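Tags: Crushing & Screening, Jaw Crushers, Conveyors, Closed tickets

Ticket 208 – Secondary jaw crusher tripping on overload, Lurnovby quarry
Status: closed

Reported Monday, first shift. The crusher ran 20 minutes on basalt feed, then the motor tripped on overload. Reset, restarted empty, no problem. Tripped again once feed went back on.

Checked first: supply voltage on all three phases, fine. Overload relay setting matched the motor plate. Drive belts a little slack on the outer pair, retensioned. No change.

Second visit, 2.15 pm. Opened the chamber and found fines packed hard in the bottom third. Closed side setting measured 23 mm. The job sheet calls for 32, so somebody has read the figures backwards when the liners were turned in February. Toggle plate seats greasy but not worn. Shims were all in the rack, labelled.

Cleared the chamber, reset the gap to 32 mm and retightened the tension rod spring. Ran empty for ten minutes, then half feed, then full feed. Current steady and well under the trip point. Bearing on the flywheel side was warmer than the other – still inside limits, but it gets checked again at the next grease.

Also noted: the discharge conveyor skirting is torn on the tail end and spilling under the return idlers. Not the cause, but spillage was up against the chute. Replacement rubber ordered through Majumder, part of order 299.

Left open: the grizzly ahead of the feeder is letting too much clay through after rain. Plurnach site has the same bars with a wider spacing and we should compare before changing ours.

Logged by Sajib Akanda, maintenance
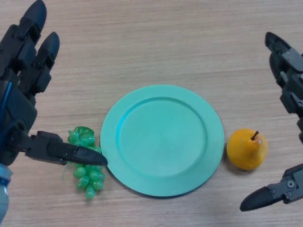
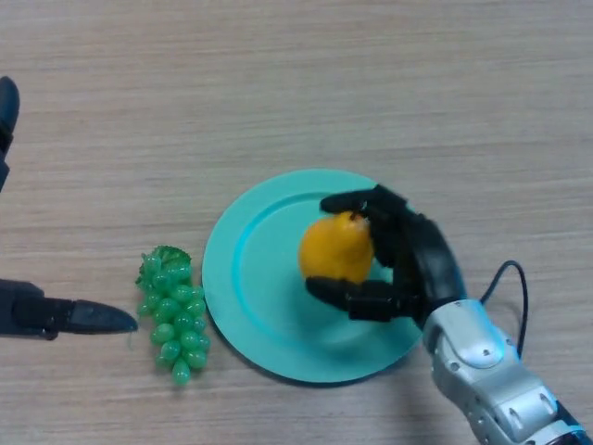
Turquoise plate, wooden tabletop.

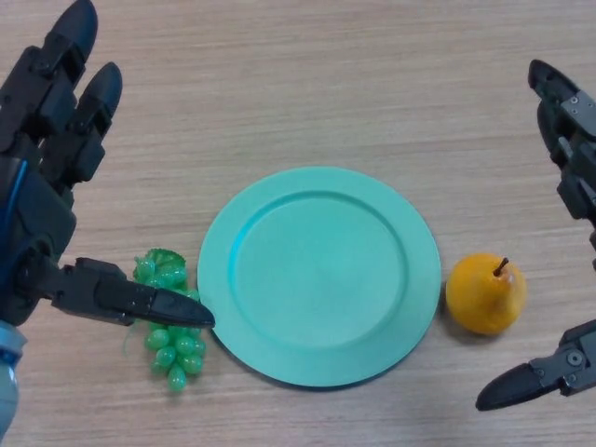 Comments

Cernard: Had the same trip on ours and the gap was right. Check the chute for build-up before you pull the belts, ours was backing up into the chamber whenever the conveyor slowed.

Unsigned: What grease interval are you on for the flywheel side? Ours ran warm for months on the wrong grade.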